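Bin sorting trials, gripper comparison. Maintained by Taras Derkach and Myroslav Bondarchuk at Tkachuk. Last edited Jul 30, 2021.

# sukia-kitting

Recordings and scripts from our comparison of two grippers on a parts kitting task. The arm, the table and the parts stay the same between runs. The gripper and its controller settings change.

The task is simple to state. The arm takes parts out of yellow bins and lays them on a tray in the middle of the table. A run ends when the tray holds one part of each kind or when the time limit runs out.

## Grippers

| Name in files | Gripper | Fingers | Control |
|---|---|---|---|
| `tanel` | Tanel parallel gripper | flat, rubber faced | position and force limit |
| `iltero` | Iltero parallel gripper | narrow, angled tips | position only |

The Tanel was our default until February. It closes evenly and is easy to set up, but the fingers are wide and it often picks up two boards when they overlap. The Iltero gets into tighter places. It has no force limit, so the closing width has to be set for each kind of part in `config/widths.yaml`. Check that file before you run anything with wires. We bent several terminals before we did.

## What is in the set

- 2,360 pick attempts, both grippers together
- 16 sessions, each with its own folder
- Joint positions, gripper width and commanded width for every attempt
- Video from the fixed table camera
- A hand-made label for each attempt

Wrist camera video was recorded for the early sessions only. The mount got in the way of the Iltero's tips, and we took it off. The early files are still in the set under `wrist/`, but the scripts ignore them.

## Folder layout

```
sessions/
 s01/
 attempts.csv
 joints/
 table_cam/
 notes.txt
config/
 widths.yaml
 bins.yaml
scripts/
 replay.py
 summarize.py
```

`notes.txt` is free text, typed during the session. Some are long and some are a single line. Myroslav's notes use "slip" for any dropped part. Taras uses it only when the part leaves the fingers after the lift has started. The labels in `attempts.csv` were redone later and follow the second meaning.

## Labels

- `ok`: part placed on the tray
- `miss`: fingers closed on nothing
- `slip`: part dropped after the lift started
- `double`: more than one part lifted
- `snag`: part came up still tangled with another
- `stop`: operator ended the attempt

Use `snag` over `double` when wires are the cause. A few attempts could go either way, and these have a `?` in the last column.

## Table setup

Tape marks on the table give the bin corners. Place the bins first, then the tray, then run `replay.py --check` to compare the camera view with the saved one. The check passes when every bin edge is within 4 mm of its mark.

The kinds of part are kept apart. The small cylindrical components on thin wires have their own bin, and so do the round red circuit boards, the white harnesses and the multicolored harnesses. The tray gets a flat white sheet, which gives the camera a plain background and makes the placed parts easier to segment.

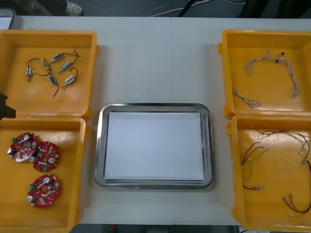
Do not straighten the harnesses between attempts. Put them back however they fall. If a wire hangs over the rim, push it inside, because the approach path passes close to the rim and the tips can catch on it. Boards go back component side up.

Set the speed to 90 percent or lower for all parts. Above that the Iltero overshoots its closing width and the log no longer matches what the fingers did.

## Results so far

The Iltero did better on the boards and on the small wired components. The Tanel did better on the larger harnesses, where the wide fingers hold the whole bundle. Neither is good at pulling one multicolored harness away from the others. Most of the `snag` labels come from that bin.

`summarize.py` prints the results by gripper and by bin. Leave out `s01` if you want a fair comparison, as the Tanel's force limit was set wrong for most of it.

## Known problems

- `joints/` in `s07` starts late. The first attempts have video but no positions.
- The table camera changes exposure when the sheet is covered. We have not fixed this.
- Widths are in millimeters in the logs and in meters in `widths.yaml`.

## To do

- Repeat the harness runs with longer fingers on the Iltero
- Lock the camera exposure
- Move the width settings to one unit

Send corrections to Taras, with the session number and the attempt number.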